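How Do You Teach a Robot? You Hold Its Hand!

By Birger Engebretsen
Jun 3, 2025

When I was six, my grandfather taught me to tie my shoes. He tried explaining it first. "Make a loop, go around, pull it through." I had no idea what he was talking about! So he sat behind me, put his big hands over my small ones, and we tied the shoe together. Then we did it again. After a while his hands did less and mine did more, and one day I was tying my own shoes and he was drinking his coffee.

I think about that a lot, because I teach robots for a living, and most of my day looks like that.

I work in a lab called Zumside. People hear "robot" and they picture something with legs and a face. Ours are arms. Just arms! Each one is bolted down at the shoulder, it has an elbow and a wrist like you do, and at the end it has a gripper with two fingers. Try picking up your pencil with only your thumb and one finger. Now put it in your pencil case. That's how a robot like ours does everything.

So what's the hard part?

Picking up a sponge is easy for you. You don't even think about it. But your brain is doing a huge amount of work in secret. It looks at the sponge, guesses how squishy it is, sends your hand to the right place, opens your fingers wide enough, closes them just enough, and lifts. If the sponge slips, you squeeze a little more.

A robot doesn't know any of that. For a long time, people taught robots by typing out every step as a list of instructions. Move left this far. Go down this far. Close the fingers. It works great if the sponge is always in exactly the same spot. But turn the sponge a little, and the robot might grab a handful of air and carry it off very carefully. (I've seen this many times and I still laugh.)

Showing instead of telling

There's another way, and it's my favorite. We show the robot what to do, and it learns from the showing. Grown-ups call this "learning from demonstration." A demonstration is just a fancy word for "watch me do it."

There are two main ways to show a robot arm something.

The first is by hand. You switch the arm into a mode where its joints go easy and loose, and then you take hold of it and push it where it should go. The arm has sensors in its joints, and they remember every bend. It feels a bit like dancing with someone who is very polite and very heavy.

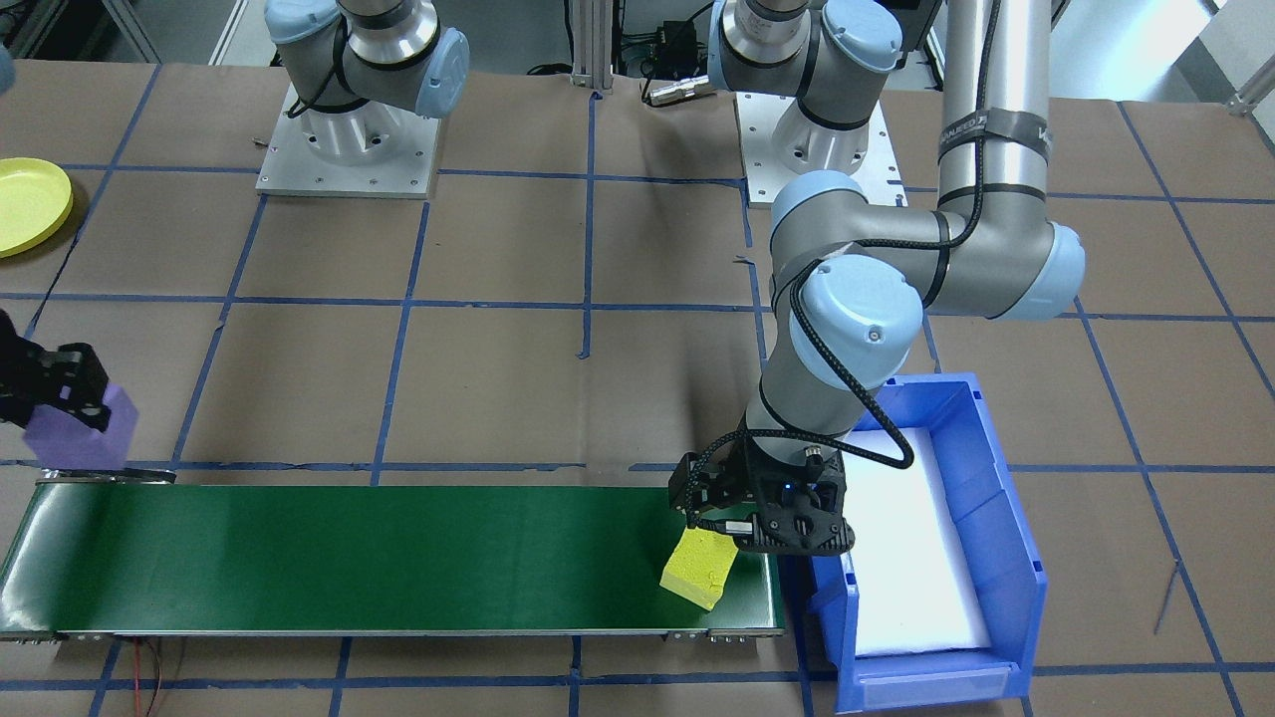 The second way is by remote control. Some people use a controller like the ones for video games. At Zumside we use a smaller pair of arms that sit on a desk, one for my left hand and one for my right. When I bend the little elbow, the big elbow bends. When I pinch, the big gripper pinches. The long word for this is "teleoperation," and "tele" comes from a Greek word that means "far away." You already know it from telephone and television!

I like remote control best when there are two arms to move at once. It's hard to push two big robot arms around and keep your own elbows out of the way. My friend Omoregie can work both at the same time and hum a song while she does it. I can't. If I hum, I drop things.

One time is not enough

Remember my shoes? I didn't learn in one try, and a robot doesn't either. For one job, moving soft blocks from a belt into a bin, we gave the robot 50 demonstrations. It was okay, but it got mixed up when a block was crooked. So we did more, until we had 100. And we made sure they weren't all the same. We put blocks down straight, and crooked, and near the end of the belt, and way back at the start.

Mixing it up matters a lot. If you only ever practiced catching a ball thrown right at your belly button, you'd be in trouble the first time somebody threw one over your head.

All those tries go into a computer. For each one, it keeps what the cameras saw and how the arms moved. Then it hunts for patterns, things like "when the block looks like this, the hand should turn like that." Last August I looked up how many demonstrations our lab had saved for all our different jobs, and the number was 3,433. My hands felt tired just reading it.

What about mistakes?

I make plenty. I bump the bin. I squeeze too early. If I let go in the wrong place, I usually throw that try away and start over, so the robot doesn't learn my bad habit. But sometimes I keep one where I missed and then fixed it. Robots need to see how to fix things too.

Try it at home

You can play a game I call Catbridge. You need a friend, a blindfold, a soft sponge and a bowl.

Put the blindfold on your friend and set the sponge and bowl on a table. First, try getting the sponge into the bowl by only talking. "Left! No, your other left!" Set a timer for 60 seconds and see how far you get.

Now do it again, but this time no talking. Gently guide your friend's hand to the sponge and over to the bowl.

Then swap places, so you get a turn at being the robot. Which way was quicker? And could you do it by yourself afterward, if somebody moved the bowl?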